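The Wirkarberg police complaints register is finally online, all of it, and I have been reading it since breakfast like it's a box set. Thread!
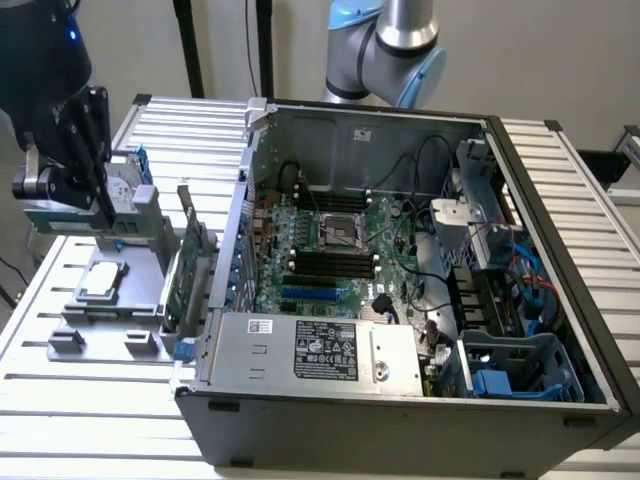 Theophilus Annan wants to know if it's the real register or another of those summary PDFs with a pie chart on the front. It's the real one, Theophilus! Line by line, with a date received, a station, a category and (when there is one) the outcome in plain words.

Quick bit of history for newer followers. If you complained about an officer here, you got a letter with a reference number, then a long silence, then maybe another letter. Your complaint existed in a file somewhere and that was as much as you could find out.

The old annual report gave one total for the whole force. One! You couldn't tell if it was all parking stuff or all custody stuff, or if one station was having a terrible year.

So, what's in there. 1460 complaints in this first release. You can filter by station and by category, and you can sort by how long each one has been open — more on that further down, it's my favourite column.

601 of them are closed with a written outcome. The rest are marked open, withdrawn or "resolved locally", and I have Views about that last one.

28 upheld. I know some of you will look at that number and throw your phone across the room. Please read on a bit before you do, the upheld ones are where the good detail is.

"Upheld" covers an enormous range. There's one where a desk officer refused to take a statement from a woman because she hadn't brought ID. Upheld, written apology, officer sent for retraining, and the front desk guidance changed for every station. That's a real result for the next person who walks in.

And at the other end, 2 dismissals. Both went to a full misconduct hearing and in both cases the panel's reasons are attached. Proper reasons, several pages, the kind you can follow without a law degree.

One of the two is the Lelelier roadside search case, which plenty of you will remember. The panel goes through each order the officer was given that night and says which ones he ignored. I've wanted to read that document for so long.

I won't name him. The register doesn't, and his appeal window is still open. Please don't do it in the replies either, I'll hide them.

OK, "resolved locally". It means a supervisor rang the person up, had a chat, and the complaint was closed without any finding. Sometimes that's exactly what people want! If an officer was rude to me at a cordon I'd be happy with a phone call and a sorry.

But the column doesn't say whether the person agreed to it. That's my biggest gripe with the whole thing. A yes/no box would do it. I've written in and asked.

Things I love, in no order: the categories are in normal language. "Was rude or dismissive." "Used force." "Lost or damaged property." "Did not turn up." Someone fought for that, you can tell.

"Did not turn up" is a huge category by the way. When people round here talk about police complaints they mean violence or corruption, and those are in there and they matter most. But so much of the register is people waiting in for an officer who never came.

There's one where a man in Holzer Street waited in for a statement appointment, got told it was moved, waited in again, got told it had been moved to the day before. I'm sorry, that's a sitcom. Upheld, thank goodness.

Right, the time column. You can see the number of days each complaint has been open, and it ticks up by itself. I can't tell you how much difference that makes. A late case used to be invisible and now it sits at the top of the list in front of everyone.

I sorted by longest open and went through the first page with a cup of tea. Mostly custody complaints, mostly waiting on medical records. So there's your bottleneck, and you can see it from your kitchen table.

Corina Eberhard has been asking for this at the public sessions for longer than I've been going to them. Always the same question, always polite, always noted in the minutes and then forgotten. Corina, if you're reading, it's up and it's got your station filter in it!

Someone's asked whether complainants can be identified. I checked as hard as I could. No names, no addresses, no ages, and the free text has been tidied so there's nothing very personal in it. Holzer Street man is as specific as it gets, and I'd argue even the street should come out. I've put that in my email as well.

Someone else asked if it's bad for officers. I don't think so? Most entries that went through to a decision found nothing wrong, and now that's on the record too. A decent officer at a station with a bad reputation can point to it.

A few of the entries even say the complaint led to the officer being thanked. There's a noise complaint about a late-night welfare check where the outcome note is basically "yes it was loud, he was kicking a door in to reach someone who'd collapsed". Not upheld. I'd hope not!

How to use it, if you've got one in the system: the reference on your letter works in the search box, but leave off the two letters at the start. It took me ages to work that out and it isn't mentioned on the page.

The Bisik station entries are missing from January. There's a note saying they're being added in the next update. I'll check and post here when they appear.

Also you can download the whole thing as a spreadsheet. It's the small link at the very bottom, under the cookie stuff. I'm going to make a simple table by station and share it, please be patient with me, I'm slow with spreadsheets.

If you've got a complaint in there and the entry doesn't match what happened, there's a correction form. Do use it. I'd love to hear how quickly they answer — reply here or message me, I won't share anything without asking.

Next public session is at 6.30 in the evening, upstairs at the library as usual, and the register is on the agenda. I'm bringing a list of questions. Add yours below and I'll read out as many as they let me.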